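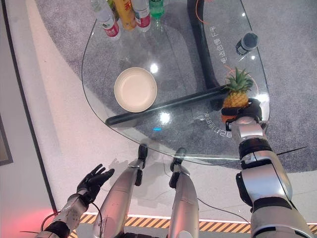
Notebook, demo hall, Wumotstead open day
Tuesday, start 9:40

Went as a visitor this time, so the notes are thinner than the ones from our own bench. Program listed three slots on the humanoid platform. Stayed for two.

Setup. Glass-topped table, curved edge, bottles along the far side, one beige plate, a small pineapple near the front right. Clear glass with gray speckled carpet under it and white characters on the top. Bad surface for depth. We gave up on glass in April after the stereo kept returning the floor. Flilby (their planner) takes the table height as a fixed plane entered by hand and ignores depth below it. Crude, but I would do the same for a hall demo. Overhead lights put bright spots on the glass next to the plate. Asked whether the glare is masked. It is not; they rely on the wrist view for the last part of the approach.

Task as announced: take the pineapple, bring it over the plate, set it down, retreat. Right arm does the work, left stays open and clear of the table.

Numbers as given by the presenter, not checked by me:
– wrist speed limited to 270 mm/s while visitors are in the hall
– grip force up to 18 N, set per object
– 9 grasp templates loaded, fruit uses two of them

Grasp. Low on the body, fingers wrapped, crown left free. I had expected a top grasp by the leaves, and the presenter said they tried that in the lab and dropped it early on. Flirnby, the grip controller, closes on motor current only. There is no tactile skin in this version. On a rough, ridged surface that is probably fine. On a smooth bottle I would want to see slip handling before believing the force figure.

Wrist camera. Mounted close in, looking down along the fingers. The housing takes up the top of the view and the near finger a large part of the left side, so the usable area at the moment of contact is small. Exposure was set for the object and the background partly washes out. Same compromise we made on the Peixoto arm. Ask them what lens.

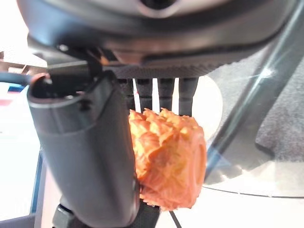
Sevim Değirmenci disagreed with me on the current-only closing: a textured object hides a bad force estimate, she said, and she would run the same template on a peeled fruit before calling it a grasp at all. Fair. Added to our own test list, with a tray underneath.

Second slot was questions only. Cycle time was asked twice and answered once, as "depends on the operator." Took that to mean there is a confirm step before each release. Not stated in the handout.

To do:
– try the fixed plane on our glass sheet, stereo off below it
– log motor current on the ridged and smooth samples, same template
– write to Wumotstead for the template format
– check whether our wrist mount can move back 9 mm without fouling the cable

Left at 11:15.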